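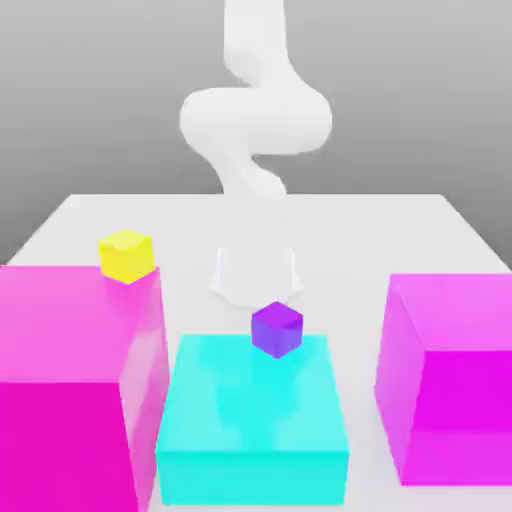 Figure 4. Computer-rendered item with pale, curved surfaces: a white robot arm above a tabletop.

4.2 Agreement on gloss ratings

The pool held 3000 ratings of surface finish, given by 184 raters. Ratings entered before the item had fully loaded were dropped, as were those from raters who failed the repeated-item check described in Section 3. This left 2282 ratings for analysis. Raters chose between "matte," "satin" and "glossy" and could not skip an item.

Of the retained ratings, 1196 were "glossy." Agreement was highest for dark items with small, sharp highlights and fell steadily as the base color became lighter. On white and near-white items, a highlight differs little in brightness from the surface next to it, and raters seem to have leaned on shading along the lower edges instead. Figure 4 shows an item of this type, with light gray shadows on the undersides of the curves and bright highlights on top.

The effect of base color held when the items were split by shape – flat, faceted or curved – although the gap was smaller for flat items. Troncoso and Pîrvu report a similar pattern for painted wood samples viewed under a lamp, but their raters could tilt the samples by hand. Ours saw a single fixed view. We therefore treat the two sets of results as comparable in direction only.

Screen brightness was not controlled. Raters at the Broltham site used identical monitors, while those at Fotholm used their own. A separate fit for each site gave the same ordering of items, with wider intervals at Fotholm. Site was kept as a random effect in all models that follow.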